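Cimska two-slice toaster, cream
With the Komham serving tray in dark teal

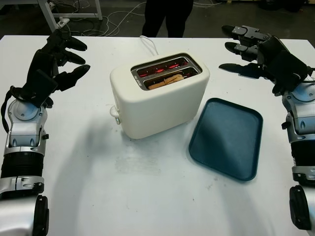 We've had plenty of toasters through the shop, and the Cimska is the one we keep recommending to people with a small kitchen and not much patience for fuss. It's a proper two-slice toaster with two slots running side by side, a soft matte finish and no sharp corners anywhere, so it wipes down in seconds. The cream is lovely – a warm off-white that sits happily on a white table without looking yellow. The elements give a good strong red-orange glow once it's on, and you can see it from above through the slots, which is handy when you've got your back half turned making the tea. A slice from an ordinary loaf sits low in the slot, so the top crust gets its share of the heat too.

The lever is small and neat and sits near the base, and the cord comes out at the back. At 80 cm it will reach most sockets along a worktop, and if you have a bit to spare you can simply let it loop behind.

And then the tray! We started offering the Komham alongside the toaster in May and most people now order both. It's shallow, with a raised rim all the way round and rounded corners, and the dark teal looks great next to the cream. It's plastic, so it's light to carry even with two plates and a mug on it, and crumbs tip straight off into the bin. It holds a full breakfast for one or toast and jam for two.

A few things worth knowing before you order. Thick-cut bread goes in fine, but a doorstep slice from an uncut loaf can be a squeeze. Crumpets are a joy (give them a second go if you like the edges crisp). Always unplug the toaster and let it cool before you clean it, and use a soft damp cloth on the outside, no scourers. Please keep the tray well away from the top of the toaster while it's on.

Details
Toaster: Cimska, two slices, cream, matte
Cord: 80 cm, white
Tray: Komham, plastic, dark teal, 442 mm by 300 mm
Guarantee: 2 years on the toaster
Order as: toaster only, tray only, or both together

The tray goes in the washing-up bowl or the top rack of the dishwasher. If you'd like more colours, the Flores range has trays in the same size, and they stack neatly with this one. Bread bins and butter dishes to go with the cream are on the Hokier page.

Page updated 2021-11-10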